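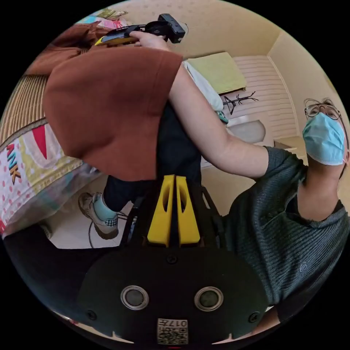 What does Skadix do with a recording from a hand-held gripper?

It turns the recording into a motion that a robot arm can follow, and it tells you early on when the arm won't be able to.

Skadix is our software for people who teach robots with their own hands. You carry a gripper through a real room, do the job the way you'd do it anyway, and load the recording when you're finished. Skadix works out where the gripper went, how far the fingers opened and closed, and what the path would ask of the arm you've picked. Then it hands you a clean, time-matched set of demonstrations, ready for training or for playback.

We built it for our own bench first. We still use it every day, and it is a real pleasure to watch a clumsy walk around a bedroom come out the other end as a smooth line you can scrub back and forth!

Tracking

The tracker is called Lirner. It takes wide-angle video together with motion sensor data and rebuilds the path of the gripper in space. It works directly on the round fisheye picture, so you don't have to flatten anything first (please don't – you'll lose the outer part of the view, and that's where a lot of the useful corners and edges are).

Homes are hard on trackers. Plain walls give you very little to hold on to, people walk through, sleeves pass in front of the lens, and somebody always pulls the covers off the bed just when the map was settling down. Lirner masks out people and anything else that moves before it matches features, and when it does lose its place it marks the gap on the timeline. You decide whether to trim the gap or let Lirner try again from the far end. In version 6 the second try runs backward through the recording, and it rescues a lot of takes we used to throw away.

Two grippers in one room

Two people can record together, and both paths end up in one shared map. Each gripper gets its own number when you set up a session, and that number follows it through every file, plot and export. Clocks are lined up from the motion data, so a quick shake of both grippers at the start is enough. Handing something over, folding from both ends, one person holding while the other tucks – all of that comes out as a pair of paths on one clock.

Fingers

Finger opening is read from the video. Run the short open-and-close routine once at the start of a session and Skadix learns the range. Swap the fingers for another set and you'll need to run it again. The result is a plain width curve under the video, and you can drag any point of it if you disagree with what the software thinks.

Planning

This is the part we're fondest of. Pick an arm, place its base in the map, and the planner checks the whole recording against its reach, its joint limits and its top speeds. Stretches that work are green. Stretches that don't are red, and clicking on one tells you which joint is the trouble and by how much. Often the cure is to slide the base a little to one side, and you can do that with the mouse while the colors update. It's oddly addictive.

The planner doesn't know about furniture unless you add it. Simple boxes are fine for beds, nightstands and walls, and they take a minute to draw.

Markevano

Markevano is the export tool, and it runs from the window or from the command line. It cuts long recordings into episodes, drops the ones you've rejected, resamples everything to one rate and writes the files. The test set we ship with the installer has 793 episodes in it, so you can try the full chain before you've recorded anything yourself. There's a dry-run switch that prints what would be written and stops there. Use it the first time.

What you need

A desktop computer with a recent graphics card and 33 GB of free disk space for the program, the models and the test set. Skadix runs on Linux and Windows. Recordings stay on your own machine, and no account is needed to open them.

Arm drivers come as separate add-ons. The Fuchs driver is included with every license and covers live playback at reduced speed, with a hold-to-run key.

Known limits

Mirrors still confuse Lirner. Very dark rooms do too. Sessions with more than 2 grippers will load, but they can't be merged into one map yet – we're working on that now, and a test build should be up in May.

Downloads, release notes and the full manual are in the menu on the left.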